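### 4.2 Open day sessions

The second round of trials was run during the Livgate open day in October, doors from 11 in the morning. Same policy weights as in Section 4.1, no retuning on site. Visitors came through in small groups and stood behind the rope, 149 of them by the sign-in sheet. The task was dish sorting with two arms and two bins, one white and one orange. Ursina Zürcher ran the console and called the resets.

Each group saw one full episode, then a shorter one where somebody picked the next dish. Picks were typed in by hand - the speech front end (Jaltum) was left off because of hall noise. Layout of the workspace is in Figure 3. 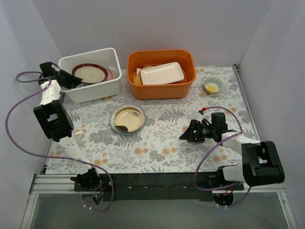
**Figure 3.** Two-arm dish sorting setup, with dishes in both bins and on the printed sheet.

Episodes were capped at 20 grasps. Past that the queue backed up and people wandered off. We logged 832 grasp attempts over the day, all kept, including the ones where a visitor leaned on the rope post and shook the floor. Those are flagged in the log but not droped from the totals.

Lighting was the main difference from the lab. Overheads only, no diffusers, glare on glazed dishes. Depth readings on glossy rims were noisier than in the Surnitz recordings, see Table 5. Nested dishes were scored as seperate items, same rule as before.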